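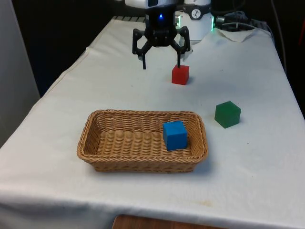
3.2 Table covering and block colour

The table top at Endton is glossy, and in the August pilot its reflections were often mistaken for part of an object's outline. We therefore covered it with a white cloth for all later sessions. Two coverings were compared first, the white cloth and a grey felt sold by Jandska. The felt lay flatter, but dark blocks were hard to pick out against it and it held lint, which showed up as specks near the block edges. The cloth was kept.

Block colour was chosen in the same way. Flynn Henare and Soledad Maldonado sorted 77 photographs of single blocks by how easily the outline could be traced by hand. Red gave the cleanest outline on white under the ceiling lights. Yellow was the weakest colour, as its lit faces tended to merge with the cloth. Blue did well except where the block's own shadow fell close to a side face, and tracers then disagreed on where the block ended.

Figure 2 shows the red block on the white cloth. The shadow is soft and falls to the right of the block and behind it. We asked tracers to leave the shadow out, and to follow the block's edge even where the change in tone was slight. Loose paper near the back corner of the table, also visible in Figure 2, was treated as background and left untraced.

The cloth was not ironed between sessions. Small folds were allowed anywhere on the table except directly under the block, where a fold could tilt it and change the shape of the top face. Benedek Farkas checked this by eye before each placement and smoothed the cloth by hand if needed – a step that added little time. The cloth was replaced after every 50 placements. Marks left by handling were recorded on the session sheet along with the lighting, and the effect of both on tracing error is reported in Section 4.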